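Week 6: Cladding and the Shed Roof

Reading: Chia-hao Hung, course pack, sections 3 and 4.

The Gilmartin depot at Cledham is a plain steel frame on a grid of 20 bays, each 6 m wide. The architect's main decision was to pull the cladding clear of the frame by 600 mm. The gap carries rainwater pipes and a maintenance walkway, and it lets the outer skin run past the floor edges without a break.

Note the joint pattern. Panels are fixed at the top and left to slide at the foot. At corners the sheet is folded, never butted, so the vertical joint falls 136 mm in from the edge.
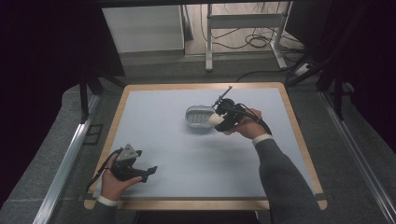
The roof follows a different rule. Its pitch changes at the fifth bay to bring north light over the workshop, and the gutter line steps down with it. Compare the Andstead goods shed (handout 4), where the pitch is constant and light enters only at the gable ends.

Terms to know: rainscreen, purlin, movement joint, thermal break.

For the seminar, draw the depot wall in section at 1:20, from ground slab to eaves. Show the walkway brackets and the line of insulation. Mark where water leaves the cavity. Drawings are due in November, on A3, with your name on the reverse. Spare copies of the survey are in room 39.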